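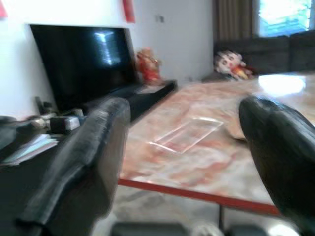

The table in the living room, with the clear plastic tray on it.

How to clear a folding table after opening your packages

In our home the folding table is the place where every package gets opened, and so it is also the place where the cardboard stays. I wrote down the way I clear it. It takes me 11 minutes when I don't stop to read the papers.

What you need: a soft cloth, a small bowl of warm water with one drop of dish soap, scissors, and a paper bag for the recycling.

Step 1. Take everything that is not trash to one end of the table. Trays, cases and small stands go together. Do not carry them to other rooms yet, you will only walk back and forth.

Step 2. Look inside each package one more time. I once threw away a spare lamp screw from Viltis this way, and I had to pay 60 for a new set with shipping. Put your hand in and feel the corners also.
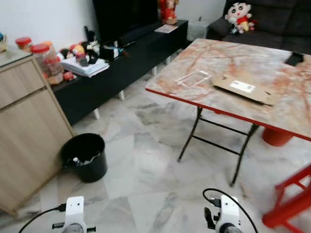

LIVING ROOM > TABLES AND SURFACES

Step 3. Deal with the cardboard. A flat mailer with a label is easy, you only need to press it down and it is ready. Before it leaves the house, take care of the label. Your name and address are on it, and often the phone number too. Peel it slowly from one corner. If it tears, cut out that part with the scissors and put it in the normal trash.

Please cut in the air and not on the table. A shiny top shows every scratch when the light comes from the window.

Step 4. Decide about the clear plastic. A flat tray is good in a drawer for pens or batteries. Keep one or two, the rest can go. If you have a thin frame or a holder that you still use, wipe it now while the cloth is clean.

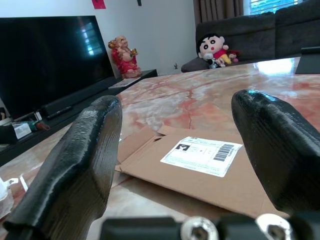
Step 5. Wipe the top. Go from the far edge to the edge near you, in long lines. On a marble pattern it is hard to see crumbs and bits of tape, so pass your free hand over it after. For glue from a label I use a little Pultomeck on the cloth, wait, and wipe again with water. Try it first in a corner.

Step 6. Dry with the other side of the cloth, then wipe the colored edge too, where the fingers always touch.

Step 7. Put back only what you need for the evening. If you fold the table away, check the legs first and keep your fingers far from the joints.

I do this every Wednesday, the night before our paper collection.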